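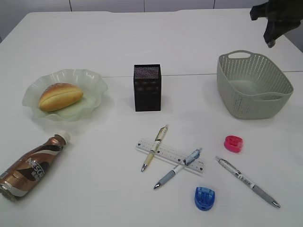

When a small arm drops, pinches or flings things: workshop tips for the tabletop crowd

I love my tabletop arm. It sits on the bench in the Jerthorpe workshop and I have spent far too many evenings teaching it to clear up after me! But in July it squeezed a pencil sharpener so hard that the thing shot out sideways and pinged off a shelf, 14 inches from my face. I had my chin practically on the table at the time, watching the fingers close. So most of these tips come from that evening and the weeks of fiddling afterward. The arm is a Werkar and the fingers are Groder ones, but nearly all of it should carry over to whatever you have.

Start with the stop button

Put it where your weaker hand lands without looking. Mine used to live behind the monitor, and on the sharpener night I reached for it, knocked over a lamp and missed. Now it's screwed to the front edge of the bench, left side. Press it once at the start of every session with the arm moving slowly and nothing in the fingers. If the arm sags when power is cut (plenty do), find out how far it drops while there's nothing underneath.

Small hard plastic is the tricky stuff

Sharpeners are wonderful test pieces and terrible first ones. One side is rounded, another is flat, and if the fingers meet the curve above its widest point they push the piece down and out like a watermelon seed. Go lower, slow the close and turn the force down. My gripper has a force setting from 0 to 100 and it had been left at 100 after a day of moving clamps. I now use 6 for sharpeners, and they come up beautifully.

Write the setting on masking tape and stick it on the base of the arm. Peel it off when you change jobs. Low tech, and I can't recommend it enough.

Pens roll, rulers don't want to come up

A clear ruler is a double nuisance: the camera struggles to find the edges and the fingers struggle to get under them. If there are pens lying across it, take the pens first. Lift the ruler while they're still on top and they'll slide off toward whoever is standing at the low end. For the ruler itself, a strip of matte tape near the middle gives the camera something to hold on to.

Pick up pens near their balance point, with the grip lined up square to the barrel. I had one go point first into the back of my hand when the fingers caught it by the clip. It barely broke the skin, but I wear glasses on the bench now, every time.

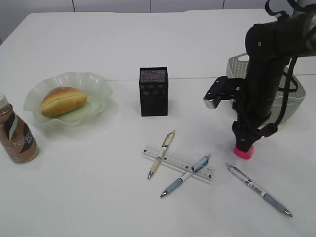 How close can I sit while the arm is picking things up?

Stay outside its full reach, measured with the arm stretched out and holding the longest item on the table. My arm reaches 600 millimeters, so I measured that from the base, added the length of the ruler and marked the line on the floor with yellow tape.

Look after the cables

After the sharpener business I went over the whole arm, and the worst thing I found had nothing to do with grip at all. A cable tie had worked around to the inside of the elbow and was rubbing a shiny patch on the cable jacket. Move each joint through its whole range by hand with the power off and watch every loop as it goes. You want enough slack for the farthest reach, with nothing that can hook over a basket handle or the rim of a pen holder. Brijesh Chaturvedi, who runs the Medrano repair evenings, ran a strip of soft fabric sleeve over mine and it's been lovely ever since.

Food and drink on the practice table

I like a mixed table, I really do – a bread roll in a wavy-edged dish is a great test of a gentle grip, and a coffee bottle is a completely different problem from a pen. A few house rules, though:

Check the cap is tight before every run.
Try the bottle both standing and lying down, at low speed, with the power strip up off the floor.
Keep a roll for the robot and don't eat it afterward. Gripper pads pick up grease and plastic dust.
Go easy around glass. Bring the fingers straight down into the dish and straight back up, with no sideways moves until they're clear of the rim.
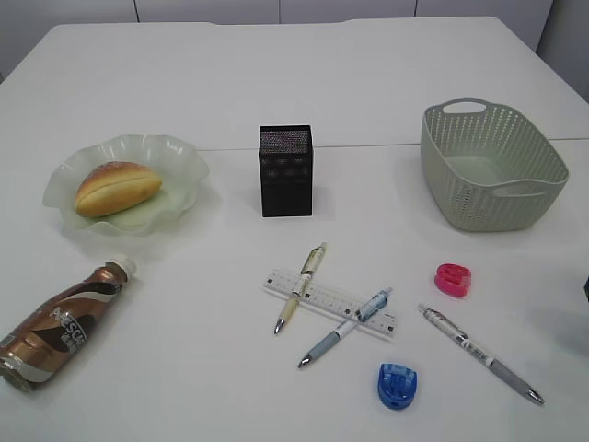 Then there's the reset, and I used to be so sloppy about this one! After any fault, send the arm home before you put a hand on the table, even if all you want is to straighten one pen. Wait until it has stopped, press the button, move your things, take your hands away and only then release it. The Werkar tries to finish its last move when the power comes back, so I clear the old job from the queue as well. I learned that with my sleeve in the way.

Keep a notebook too. Mine has the item, the force, the speed and what happened, in pencil, and the sharpener page has a large exclamation mark next to it. When the fingers started slipping again last month I could see that the same setting had worked fine for weeks, so I cleaned the pads with a damp cloth instead of cranking up the force. Back to normal in five minutes.

Next job is softer pads for the bread roll. I've cut a pair from an old mouse mat and they go on tomorrow, after the button test.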